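Speaker notes — packed lunches, part two
Wajid Pirzada, 2021-04-15

Slide 5. Start slowly here, people are still sitting down. Say again that the Costache kitchen sends out 900 lunches on a normal day, and that I talk today only about the wrapping and not about the bread.

Slide 6. The wrap has two jobs. It keeps the bread soft, and it holds the layers together when the lunch is carried. Most complaints we received in May were about the second job. Ask the room: who has opened a sandwich and found the filling in the bag? Wait for hands. 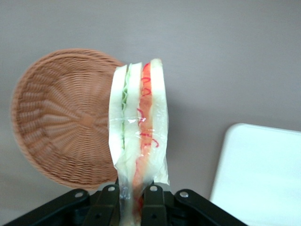 Slide 7: Wrapped sandwich, edge view. Three slices of white bread, clear plastic, twisted end.

Point to the twist at the bottom. With a twist we use no tape and no label, but it takes more film. Then point to the top, where the slices are not level. I do not consider this a fault — the customer eats it the same. If somebody asks about cutting the crust, say it comes on slide 9.

Slide 8. Compare fold and twist. The fold is faster by about 4 seconds for each piece. The twist stays closed better in the crate. At Lavance they fold, at Zota they twist, and both are satisfied. Do not spend long on this, the table is in the handout.

Drink water. Then the question of paper wrap.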